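4章 遠隔操作でお手本を録る(シミュレータ編)

3章までで接続とキャリブレーションが済んでいる前提で進めます。まだの人は先にそちらをどうぞ。この章では、手元のリーダーアームを動かして、画面の中のロボットにブロックをつかませ、その動きをお手本データとして保存するところまでやります。実機は使いません。ぶつけても何も壊れないので、気楽にいきましょう!

使うのはZatusというシミュレータと、録画用ツールのLenaです。どちらもインストール済みのはずですが、Lenaのほうは起動の順番にうるさくて、Zatusより先に立ち上げると手首カメラを見つけてくれません。私は最初の日、これで昼休みをまるごとつぶしました。

4.1 録り始めるまで

1. リーダーアームの電源を入れ、関節を全部まっすぐに伸ばした「休めの姿勢」にします。

2. Zatusを起動し、シーン一覧から「ブロック机」を選びます。木目の天板に色つきのブロックが載っているシーンです。

3. Lenaを起動します。左上の表示が「待機中」になったらOK。「未接続」のままなら、いったん両方閉じて手順2からやり直してください。

4. 「追従オン」を押します。画面の中の腕が、リーダーアームと同じ姿勢にすっと寄ってきます。

注意:追従オンの瞬間にリーダーアームを握って動かしていると、画面側の腕がものすごい勢いで飛んでいきます。シミュレータなら笑って済みますが、実機の章でも同じボタンを使うので、今のうちに「手を離してから押す」を癖にしておいてください。

4.2 つかむ動きを録る

1. 視点を手首カメラに切り替えます。全体カメラのほうが見やすい気がしますよね。私もそう思っていたのですが、指先と物の距離は手首カメラのほうがずっとつかみやすいです。

2. フットペダルを1回踏むと録画開始です。短い音が鳴ります。

3. つかみたいブロックの真上まで、ゆっくり腕を運びます。速さは、自分でちょっとじれったいと感じるくらいがちょうどいいです。

4. 指を開いたまままっすぐ下ろします。隣のブロックと近いときは、先に手首をひねって指の向きをブロックの側面にそろえておくと、横のブロックを押さずに済みます。

5. 左右の指がブロックの側面に当たるまでトリガーを引きます。当たったらそれ以上は強く引かないこと。引きすぎるとブロックがぷるぷる震え始めます(物理計算の都合だそうです)。

6. そのまま2秒じっとします。この静止が入っていないと、学習した側が「つかんだ」と「まだつかんでいない」の境目をうまく覚えてくれません。

7. 持ち上げて、置き場所まで運び、離します。最後にもう一度ペダルを踏んで録画終了。

メモ:失敗したら、途中でも迷わずペダルを長押ししてください。その回は破棄されます。落としたブロックを慌てて拾い直した回を残しておくと、ロボットも律儀に慌て方から覚えます。私はもったいない気がして残していて、後で全部消すはめになりました。

4.3 何回録ればいいの?

よく聞かれるのですが、練習ならまず5回で十分です。5回録ったらいったん止めて、Lenaの「再生」で見返してみてください。指がブロックに近づくところで毎回ふらついているなら、回数を増やす前に椅子の高さを直すほうが効きます。肘が浮いていると、どうしても手先が揺れます。

本番用のデータセットは、うちでは500回を超えたあたりで学習に回しています。もちろん一気に録るものではありません。私の場合、続けて録れるのは165回が最高記録で、その日は最後のほうの動きが目に見えて雑でした。疲れたらやめる、でいいと思います。

それから、毎回ブロックの位置を少しずつ変えるのを忘れずに。Zatusの「並べ替え」ボタンで勝手に散らしてくれます。同じ配置のまま録り続けると、配置がちょっとずれただけで空をつかむロボットになってしまいます。

4.4 保存と名前の付け方

1. Lenaの「一覧」を開き、残したい回にチェックを入れます。

2. 「まとめて保存」を押し、名前を入れます。課題名、つかんだ色、操作した人の頭文字、の順にしておくと後で探しやすいです。

3. 保存先はGralskaフォルダーのままにしておいてください。学習ツールのOgolaはここしか見に行きません。変えてしまった人は、5章の最初で「データがありません」と怒られます。

注意:保存中にZatusを閉じないでください。手首カメラの映像だけが途中で切れたデータになり、しかもエラーが出ません。一覧の右端に緑の印がつくまで待ちましょう。

4.5 つかむ前の見え方に慣れる

手首カメラの映像は、近づくほどブロックが大きく映って、奥にあるものが隠れます。最初はこれがけっこう怖いです。とくに指でブロックを挟む段になると、その向こうに何があるのかほとんど分かりません。なので、下ろし始める前に一度止まって、周りのブロックの並びを見ておいてください。下ろしている途中で不安になったら、横に逃げずに真上へ戻ること。横に動かすと隣を巻き込みがちです。慣れてくると、指の内側がブロックの両脇にぴたっと沿う感じが映像だけで分かるようになって、ここからが楽しいんですよ!

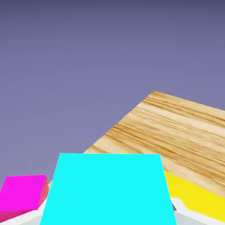 全体カメラに戻したいときは、ペダルの横の小さいボタンを押してください。録画中でも切り替えられますし、保存されるデータには両方のカメラの映像が入るので、どちらを見ながら操作していても構いません。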